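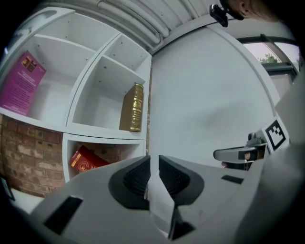 Muninbridge Swim Coaching Course, Unit 2
Dry-land warm-up and shoulder care for age-group swimmers
Handout, 9 March 2021

Bring this to the pool session. Read the Pridum chapter on shoulders first if you haven't, it's short.

Why bother
Most age-groupers walk on deck cold and dive straight in. First few lengths are junk. Stroke is short, kick is late, coach shouts. A decent dry-land warm-up fixes a lot of it. Also the only time you get to look at how each kid moves before they're under water.

Order of work
Pulse first, then joints, then activation. No long static holds before swimming, save them for after.

1. Pulse raiser. Skipping on the spot or easy jog, 2 minutes. Dry floor only, shoes on. Should be able to talk.

2. Arm circles. Forward then back, 10 each way, one arm at a time. Small to large. Watch for kids arching the low back to get the arm round. Stop them, smaller circle.

3. Scapular push-ups. Elbows stay straight, only the shoulder blades move. Sets of 10. Younger groups do these against a wall. Everybody bends the elbows at first, so demo it twice. 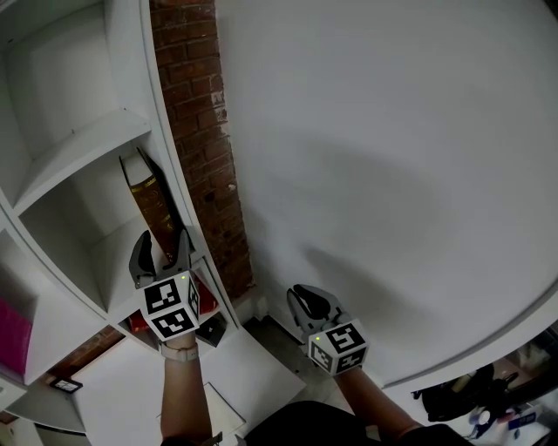 4. Band pull-aparts. Light band, thumbs up, slow on the way back. Check bands for splits before the session, not during.

5. Streamline hold. Biceps by the ears, ribs down, 30 seconds. If the ribs flare its usually tight lats, make a note and tell the parent or head coach.

Pain
Sore muscle is ok. Sharp pain at the front of the shoulder is not, swimmer stops, no paddles, no butterfly that day. Dont diagnose. Refer on.

Common faults (will be in the December assessment)
- rushing, whole thing done in half the time
- coach talking to other coach, not watching
- same warm-up for 9 year olds and seniors
- gap between warm-up and water too long, they cool right down again

For next time
Write a dry-land plan for one squad, one page max. Use the Skirnmont template, filled in by hand is fine. Include one change you'd make for a swimmer coming back from a shoulder injury.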